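Jutthorpe Prayer Fellowship
Minutes of the May meeting, as typed up by yours truly

Well, friends, we got started at 7:10 because half of you were still in the parking lot talking (I was one of them, so no finger pointing). Moataz Kamel opened us in prayer and read Psalm 130 out loud, slowly, and then read it again. I'm glad he did! I'd been rushing around all day and that second time through was when I heard it.

Last month's minutes were approved with one fix. I had written that the Sokcombe group was joining us for the summer, and they are only thinking about it. Sorry, Sokcombe!

First up was the night of prayer. We talked a good long while about whether to go all the way through to morning or stop at midnight. Moataz feels strongly that we've gotten too comfortable as a church and that losing a little sleep for the Lord won't hurt us. I agree with him in my heart and my knees disagree. We settled on sunset to 2 a.m., with hymns on the hour, and anybody who wants to stay longer can stay.
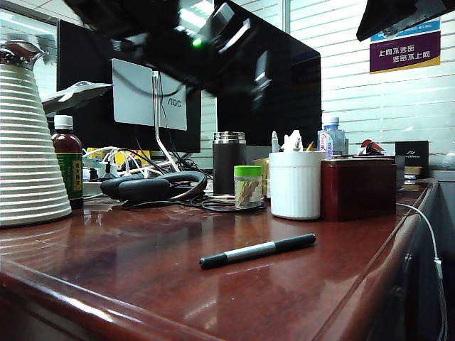
Next was the fasting guide, and I had plenty to say on this one since I'm the one writing it. I want it to be plain and gentle, with a clear word up front that anyone with a health condition should talk to their doctor and can give up something besides food. Moataz asked for more Scripture and less of me, fair enough! So I'm adding Isaiah 58 and cutting my story about the church picnic. We also agreed on a blank page at the back for writing down what you're praying for, and it needs real ink, a black pen like the one on the desk there, no typing it into your phone where you'll never look at it again. We'll print 300 copies.

Money: the Naylor Street food pantry gift came to $700, praise God. It was voted to send all of it now and not hold any back for the fall. Two people wanted to wait and they were heard out kindly.

The Olidero mission letter was read. They're asking for prayer over their well and for a Bible teacher. I'll write back this week.

Prayer requests were taken and I'm keeping those off this page, as always.

Moataz closed us at 8:45. Next month we meet in the same room, and please bring your own hymnal if you have one.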